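**Two arms, one butcher-block table – a build thread, September 2019**

1/ OK, people keep asking what I've been doing at the shared shop every evening, so I'm finally writing it up. I'm building a two-arm setup that can put dishes away. Bowls only for now. Small dreams.

2/ The arms are secondhand. I got the pair from Shivam Mishra, who was moving out of his place on Cisneros and didn't want to carry them down the stairs. I paid him $882 for both and he threw in a shoebox of cables, half of them mystery cables.

3/ First job was finding something solid to bolt them to. My old desk wobbled so badly that every fast move turned into a slow wave at the other end. I swapped it for a butcher-block top and the difference was huge. Heavy, flat, doesn't care. I should have done it back in May.

4/ The arms sit on opposite sides of the table, facing in. I tried them side by side first and they kept bumping elbows like two people at an airplane armrest. Facing each other gives you a nice shared zone in the middle, plus each arm gets its own side to fold back into.

5/ Brackets! I cut the first set too short and couldn't get a wrench on the back bolts. The second set sticks out further than I'd like and I've caught my hip on it more than once, but I can tighten everything without taking the arm off. Keeping them.

6/ The rack is a plain slatted wooden one. I like it because the gaps don't hold crumbs. The code doesn't like it at all – slats look like edges, edges look like bowl rims, and for a whole evening the left arm was very sure there was a bowl where there was only air. 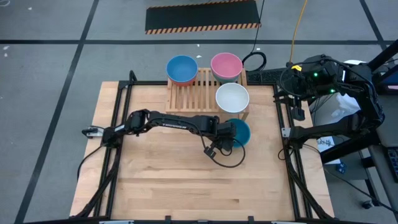 7/ Anyway, the fix was dumb. I stopped looking for rims and started looking for color. Every bowl in my set is a different color, so I just pick the blob I want and work out the rim from there. Went from maybe-it-works to 70 clean grabs out of the next batch before I got hungry and quit.

8/ Yes, I know this falls apart the second somebody hands me a set of matching bowls. Future me can deal with that. Future me has a list.

9/ Nesting is the part I'm stuck on. Picking up a bowl that's by itself is easy now. Picking the top one out of a stack without dragging its friend along is a whole other thing. The bottom bowl clings on, rides up a little way and then drops. It's loud. My shop neighbors have opinions.

10/ What helps so far: grab the rim, lift a tiny bit, pause, wiggle, then lift for real. The pause is 500 milliseconds. I tried shorter and it was useless, I tried longer and I got bored watching it.

11/ Cable talk, because somebody always asks. Leave slack at the wrist. More than you think. I zip-tied mine nice and tight the first time and yanked a connector straight out on the very first big reach. It hangs in a loop now and looks sloppy and I'm fine with it.

12/ I'm on version 4 of the gripper code. I call it Iretti, no deep reason, I just wanted a folder name I wouldn't mix up with the other three. The old ones are still in there. I'm scared to delete them.

13/ Couple of replies: no, the arms don't talk to each other yet. One moves, it finishes, then the other gets a turn. I want proper handoffs, left passes to right across the middle, but I need to trust the timing first.

14/ And yes, there's an emergency stop, and yes, I've used it. Put yours where you can hit it without leaning over the table. Mine started out on the wrong side and I moved it the same night.

15/ Next up is the un-nesting wiggle on the lighter bowls, then handoffs. If anybody has a good trick for separating stacked bowls with a two-finger gripper, please tell me – I'll try pretty much anything that doesn't involve suction cups.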